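Home | Notebook | Sim | Hardware | People | Login

Filed under: Sim, Grasping, Things That Ate My Week

12/31/24 – wrist view, offset bug, and why Miklow keeps missing

OK so picking up from where Kidus left his notes. The short version of his page is that Miklow (the new grasp policy) does great when the cube starts near the middle of the table and goes to pieces near the edges. He ran 300 episodes overnight on the Vishwakarma box and the failures nearly all come from the outer ring of spawn positions. He thought it was the planner giving up on reach. I thought so too, for most of the morning!

I spent way too long in the planner logs before I did the obvious thing and dumped the wrist camera images at the moment the policy decides to close. Should have started there. The planner is fine, by the way, it returns a valid path every single time, so Wondimu can stop glaring at me about the IK tolerance (I did put it back to what it was, check the diff if you don't believe me).

So here's one of the dumps, episode 653, wrist view at the last step before the close command goes out. The cube should be sitting between the fingers by then. It's hugging the left finger instead, with the gripper wide open and the right finger way off on its own, and a good part of the cube is below the bottom of the image. If we close from a pose like that I'd expect the left finger to land on it or shove it. 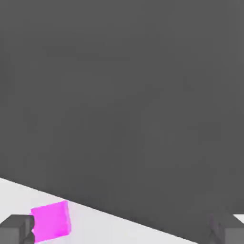 What I think is going on

The policy gets the crop, and the crop gets resized, and somewhere in there the offset is computed from the visible pink pixels. Which is fine when you can see all of the cube. When part of it is out of view, the centroid of what's left is pulled up and away from where the cube's real center is, and the servo loop happily drives to the wrong spot. Then it says "converged" because the number stopped changing. Lovely.

There's a second thing mixed in, I'm pretty sure. The segmentation threshold is on saturation, and the renderer puts a pinkish tint on the white tabletop around the base of the cube. With the threshold where I had it (my fault, I loosened it for the Ollorside scenes) some of that glow gets counted as cube. It's a small smear but it's enough to move the centroid around when the mask is already missing a chunk. Tightened it again, and the mask edges look a lot cleaner on the few frames I went through by hand.

Also the dark gray background. Sumeya asked whether the gray fingers against gray were confusing the finger tip detector. I don't think so, we take the tips from kinematics in sim and the detector is only there as a sanity check, but she's right that on the real arm we won't have it so easy. Leaving that one for her, she has opinions.

What I changed

- Servo loop won't report converged if the mask touches the image border. It backs off upward and looks again.
- Saturation threshold back to the old value, with a separate config for Ollorside so I don't do this to everybody twice.
- Dumping the pre-close image is now on by default. Disk use is nothing.

Reran 19 of the bad seeds with the new check. 13 grasp cleanly now. The other six back off, look, come back down and then do it again until they time out, so the retreat distance is probably too short for the far corners. Didn't want to tune it by hand tonight – Gilberto has that sweep script from the Katarville runs and I'd rather borrow it than write a worse one.

Still to do

- Ask Gilberto for the sweep script
- Full overnight run with Kidus's original seeds, same machine, so we can compare properly
- Find out who renamed wrist_cam to cam_wrist in the scene file (Rosângela says it wasn't her, the blame log says it was me)
- Port the border check to the real-arm branch, behind a flag for now

Leaving the overnight run queued. Please don't reboot the Vishwakarma box, I mean it.

3 comments | Share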